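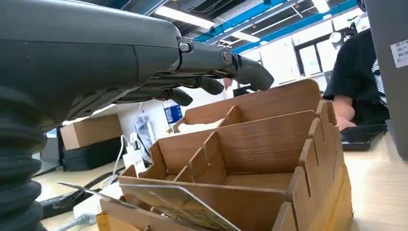
**Figure 3.** Wrist-camera view of the hand over the wooden desk organizer.

### 3.2 Setup and upkeep of the hand

The hand used at Clasholm is mounted on a single arm beside the sorting desk. A ribbed sleeve covers the wrist, and the index finger has a pivot joint held by a small metal screw (Figure 3). Most of our upkeep went into that finger. In the first 473 cycles the screw backed out twice, and each time the fingertip drifted outward when the hand closed on thin items. We now check the screw every 476 cycles with the Rees driver and put a dab of thread lock on it when it turns freely.

The zero position of each finger is set by hand. The operator opens the hand fully, runs the Dindum routine from the laptop, and writes the offsets into the cell log. Valentin Coman did this for all the runs reported in Section 4. The organizer stays on the desk during the routine, as its notched panels are used to check that the wrist camera is in focus.
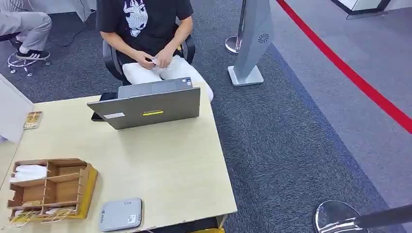 The operator's seat is behind the desk, facing the laptop, so the offsets can be typed in without standing up. We kept the organizer on the side of the desk away from the keyboard hand after an early collision in August bent one fingertip. The replacement came from Clilley and needed new offsets.

The full test covered 2000 cycles. The sleeve was taken off once, at cycle 1464, to clean the wrist and look for worn cable. None was found, and the same sleeve was put back on.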